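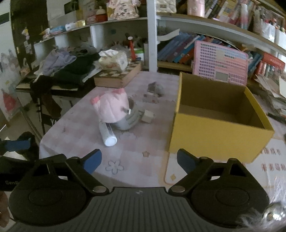 The spare room table as it stands, mug hat and all. Shelves behind are the next job.

Posted by pinkteapot, 7/25/04

Right, I need some opinions, because I've been staring at this room so long I can't see it any more. It's meant to be a craft room slash homework room slash place where I drink my tea in peace. At the moment it's mostly a place where things get put down.

The mug is the one thing I'm proud of! The cover with the ears is pink knit, Govby double knit, and I did it over two evenings in front of the telly. It goes over the top of the mug to keep the heat in. My daughter wants one for everybody in the family now.

What I can't decide is the shelves. I've got 83 cm between the shelving and the table and I keep thinking a set of Kuvitz drawers would slot in there, but then where does my chair go? And what do you all do with a clothes heap? Mine lives on the black stand and it grows.

Reply from oakley_lane

Love the mug hat. Is there a pattern? I've got 50 g of grey left over from a baby blanket and that might just do it.

On the drawers – don't. We put a set in our box room and all that happened was we had drawers full of rubbish as well as a table full of rubbish. Use the shelves you've got first.

Reply from Marnie B

I'm going to disagree with oakley_lane, sorry! Drawers were the making of our room. The trick is shallow ones. If they're deep you just tip things in and shut them, but in a shallow drawer you can see the lot at a glance. Mine were £39 each secondhand and I wouldn't be without them.

Clothes heap: ours was a chair. We got rid of the chair.

Reply from sorin_o

Hello all, Sorin Oprea, I mostly post in the board games section but I spotted the chessboard box under the tissues. Please don't keep things on top of it! If it's a folding one with the pieces inside, the hinges don't like weight and the top marks very easily. Mine had a mug ring on it for years until I sanded it out.

Nice tablecloth by the way. My gran had a pink one with flowers on.

Reply from pinkteapot

Sorin, it's a packet of tissues, it weighs nothing! But point taken, I'll shift them before somebody puts a cup there.

oakley_lane, no proper pattern, I made it up as I went. Cast on enough to go round your mug, knit in the round till it's as deep as you want, then pull it in at the top and sew the ears on after. The ears took longer than the rest put together. Do the second one straight after the first or they come out different sizes (ask me how I know).

Marnie, £39 each is tempting. How wide?

Reply from Marnie B

40-ish I think, I'd have to go and measure. I'll look tonight.

Reply from Grokelon

Unpopular view but I'd leave the shelves alone. Books along the bottom, soft pink things up top, looks nice to me. I would move that learning chart though. If it's leaning in front of the books then every time you want a book you've got to move the chart, and one day it'll slide down the back. Put it on the wall at child height.

The yellow box can go flat in the recycling unless you've got plans for it.

Reply from pinkteapot

I've always got plans for a box.

The chart did use to be on the wall, it came down in January when we painted and never went back up. Good shout. The picture board leaning over on the left could go up at the same time, I suppose, while the hammer's out.

Reply from oakley_lane

See, no drawers needed, just a hammer.

Reply from Marnie B

Measured them. 42 wide, 165 tall if you stack the lot, so you'd still get a chair in. Just saying!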